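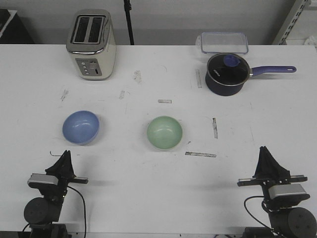
One student on last year's course objected that standby power is too small to be worth a lecture, and that the kettle deserved the blame. The objection is a fair one and should be kept in mind during this session.

Plirstead College
Household Energy, Handout 2
Thursday, March 7, 2024

Power is the rate at which energy is used, measured in watts. Energy is power multiplied by time. A heater rated at 2 kilowatts and left on for two hours uses 4 kilowatt-hours. Short use at high power may therefore cost less than long use at low power — the rating alone does not settle the matter.

Worked figure: a device drawing 4 watts without a break for 84 days uses just over 8 kilowatt-hours.

Students should read pages 56 to 84 of the Mokarell reader before the next class. Toasters and hobs are treated there under resistance heating. Meter readings taken in August may be used for the written task.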